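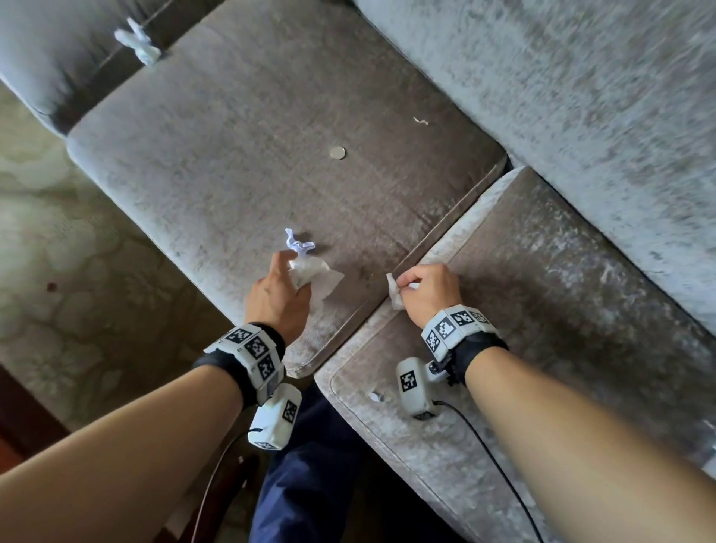 My sister teaches at a state secondary and has been called in by the head over something she said at a public meeting about the council's school closures. She spoke in her own time and never named the school. The letter says she "may wish to consider her position", which sounds to me like a polite way of telling her to resign before anyone has to sack her. She came round in April with the letter and we went through it on my grey velvet sofa, tissues and all, and neither of us could find the rule she's meant to have broken. Her meeting with the head is in 8 days. Can they do this? And is there any point in the petition a parent has started? It has 633 names so far.

**Letay Worku**

---

**Obradović**

Don't resign. Don't hint at it either, and don't let anyone draft a letter "to help". If they had a clean case they'd be telling her what it was.

She should write back and ask three things:

- which policy or contract clause she is supposed to have broken
- who complained, and what exactly they say she said
- whether the meeting is disciplinary or "informal"

I don't trust "informal". In my old job an informal chat had minutes, and the minutes turned up later. Take the union rep whatever they call it. If she isn't in a union, joining now may not cover something that has already started, so she needs to ask before she pays.

As for whether they *can*: people have a right to political opinions, but plenty of contracts have a vague line about bringing the employer into disrepute, and it gets stretched. Has she read hers? The staff handbook too, and check the date on it.

---

**Fluditz**

they cant touch her, free speech. tell the papers

---

**Brutton**

I'd be wary of the reply above this one. Free speech doesn't settle it, and going to the papers before the meeting hands the head a second complaint that might be easier to prove than the first.

On the petition, I doubt it will do much. We had 600 names against the library cuts here and the council "noted" them. How many of the 633 are parents at the school? The governors will ask. Keep it going if you like, but I'd keep your sister well away from it and I wouldn't let her share the link.

What she needs is her own account of what she said, written down today, and anyone who was in the hall willing to do the same. Was it recorded? Ours always are, though getting hold of the recording is another story.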